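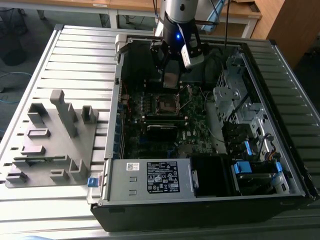 **BRIKPORT, 2021-01-11** — The Jarkgate Library Consortium has begun taking apart and sorting the desktop computers retired from its public reading rooms, the first stage of a reuse program that is expected to run through March. The consortium holds 1,312 retired desktops in storage at its Brikport service building. Machines that can be returned to working order will be offered to households and community groups in the district, and the remainder will be stripped for parts and sent for metal recovery.

Work on the towers takes place with the case laid on its side and the side panel off, so that the motherboard, power supply and drive bays can all be reached from above. The tower shown is a black and silver model with a green Dell motherboard. Its processor socket is exposed, with no cooler fitted, and the large silver power supply is in place in the lower part of the case. Blue plastic tabs mark the drive bay area.

"The first question for each machine is what it still has inside it," said Nesrin Sarıgül, program manager for the consortium. "Our records tell us when a computer was bought and which branch it came from. They do not tell us whether parts were moved to another machine over the years, and in many cases they were."

Under the procedure adopted for the program, every tower is opened and checked against a parts sheet before any power is applied. The sheet covers the processor and its cooler, the memory, the power supply, the drives and their cables, and any expansion cards. Storage drives are removed and logged separately. No drive that was used in a public reading room will be passed on to a new owner, whether or not it has been erased. Recipients will be given machines with replacement drives purchased by the consortium.

Motherboards with bent socket pins, swollen capacitors or cracked connectors are set aside for recycling. Power supplies are tested outside the case and are not opened under any circumstances. A unit that fails is labeled and placed in a closed bin for collection by Idamitz, the contractor appointed to handle recycling for the program.

Complete machines move on to a second bench, where they are cleaned, fitted with memory and a drive, and left running overnight. Those that pass are entered in the distribution register. Those that do not are returned to the first bench and treated as a source of spare parts.

Nicanor Villalobos, who supervises the benches, said that mixed parts had been the main cause of delay in earlier disposal work. Coolers and drive caddies that look alike often fit only one series of case, he said, and a missing bracket can hold up an otherwise sound computer for weeks. For that reason, screws, brackets and caddies will now be bagged and labeled by model as each tower is opened.

"People ask why we do not simply build from whatever is on the shelf," Mr. Villalobos said. "We can do that with memory. With a power supply or a cooler, the case decides for you."

The consortium has set a target of 1,000 working computers by the close of the program. Ms. Sarıgül described the figure as demanding and said it would be reviewed once the machines from the larger branches had been opened. Those branches replaced their equipment last and are expected to supply the greater share of usable units.

Distribution will take place from four branches in the district, beginning with applicants already on the waiting list. Each household may apply for one computer. Registered community groups may apply for two. There is no charge for the computer, keyboard or power cord, but monitors are in short supply and cannot be guaranteed. Applicants who already own a monitor are asked to state this on the form, together with the type of cable it uses.

Forms are available at all branch service desks and may be returned by mail or left in the book drop in a sealed envelope. Applicants will be notified in writing. The consortium is not able to accept donated equipment from the public at this time, and residents are asked not to leave computers or parts at the Brikport building.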